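Keeping a Handheld and Its Games in Good Shape at Home

I play most evenings, usually from about the time the dishes are done until I should be asleep, and over the years I've wrecked a fair bit of gear through plain laziness. So these are the habits I've settled into, in no special order! 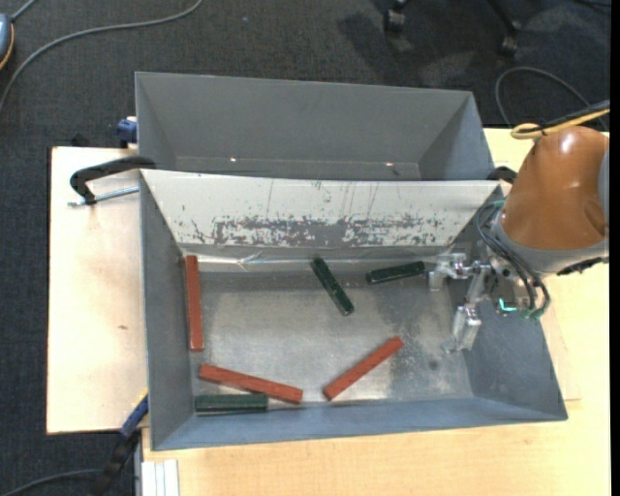 Clean the screen the boring way

Microfiber cloth, a tiny bit of water on the cloth (never on the screen), and small circles. Turn the thing off first so you can see the smudges. I used paper towels for a whole year on my old Selari and the scratches were awful in sunlight.

Sticky buttons

If it's soda, don't wait. Power down, dip a cotton swab in rubbing alcohol, squeeze it out well and run it around the edge of the button while you press it in and out. I do 20 presses, let it sit, then go again. A toothpick gets the gunk out of the seam – wooden, please, not metal.

Charging

I stopped leaving mine on the dock all weekend. These days I plug in when it drops low and pull it off before bed. If you're putting a handheld away for the summer, leave it half charged and check on it in August. Mine sat flat in a drawer once and took forever to wake up.

Running out of room

My memory card was down to nothing last month, with 241 screenshots on it, most of them of the same boss in Plorkero killing me. Delete those first! Then look at the games themselves. Flevov was hogging a huge chunk and I hadn't opened it since I finished the story. Your saves normally stay put when you remove a game, but check your own system's settings before you trust me on that.

Cables

I label both ends with masking tape and a marker. Coil them loosely, hold them with a twist tie from a bread bag, and don't wrap them tight around the charger brick – I killed 2 good ones like that.

Dust in the vents

A soft makeup brush works great. Canned air is fine too, in short bursts, with the can upright. Do it by a window, and do the TV console while you're at it, because the back of mine was growing a sweater.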